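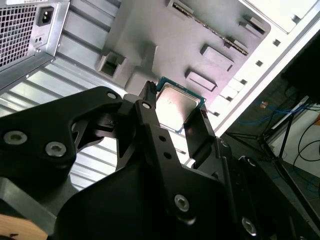
Fig. 4. Processor held between the fingers, lid side showing, with the desktop case open.

Search this manual Go

Drostereo Bench Guide
Section 4: Fitting a processor in a used desktop

Read Section 3 before starting. Everyone skips Section 3, and Normand Beaulieu at the Purnton bench answers the resulting mail with great patience and very short sentences.

What to expect

People ask us whether the arm can build a computer yet. It can do a piece of one. Picking up a processor and setting it down square is a chore the Drostereo handles on a good day with a person standing by. Unclipping a stubborn fan plug, finding the screw that rolled under the bench and deciding the machine is not worth saving remain your job. You are still cheaper per hour than our spare fingers.

Before you begin

1. Shut the desktop down, unplug it, and hold the power button in for 4 seconds.
2. Lay the case on its side with the board facing up. Take off the side panel and set it somewhere you won't step on it.
3. Remove the cooler by hand. The arm has no procedure for coolers. It had one, briefly.
4. Wipe the old paste from the processor lid. A faint smudge is acceptable. A thumbprint in gray paste will be picked up by the fingers and shared with everything they touch for the rest of the afternoon.
5. Put on a wrist strap and clip it to bare metal on the case.

CAUTION: The fingers are not a substitute for the wrist strap. You are the one who walked across the carpet.

Picking up the processor

6. In Skollow, load the profile "small flat part" and set the speed to 16. The default is meant for boxes of crackers.
7. Present the processor lid up. Let the fingers close on two opposite edges. Never let them close on the top and bottom faces.
8. Check the tilt. Some tilt in the grip is normal while the arm is traveling. If the processor is still leaning when it reaches the socket, press Hold and level it with the jog keys.
9. Keep the approach path clear of the plastic shrouds and metal rails inside the case. Skollow knows where the arm is. It has only a general opinion about where your case is.

Placing it

10. Free the retention lever and open the load plate by hand. Both must stay open until step 14.
11. Match the notches on the processor to the keys in the socket. Do this by eye, every time, even if the software shows a green check mark.
12. Lower straight down and release. Don't let the arm slide the part sideways, and don't let it press.
13. Back the fingers away toward the near edge of the board and look in from directly overhead.

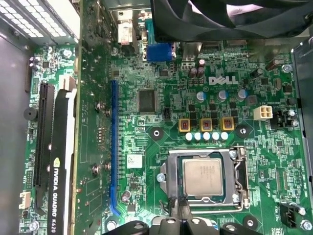 The processor should sit flat inside the socket frame with no corner riding high. If a corner is up, lift the part out by hand and look at the contacts before trying again. Bent contacts are a tweezers job, and the tweezers are yours as well.

14. Close the load plate and bring the lever down by hand. It takes more force than feels polite.

NOTE: You don't need to remove a graphics card to reach the socket if the arm can get past it. If it can't, remove the card. Alcides Lacerda once spent 37 tries teaching the arm to reach around one, and the card came out with a single screw.

NOTE: Keep the number for the service desk at Ó Conaill near the bench. They sell replacement sockets and have stopped asking questions.

Related sections
Section 3: Bench layout and lighting
Section 5: Memory sticks, and why we push those in ourselves
Section 7: Cleaning the fingers
Skollow error messages, A to F

We use cookies to remember which section you were reading. Accept Manage settings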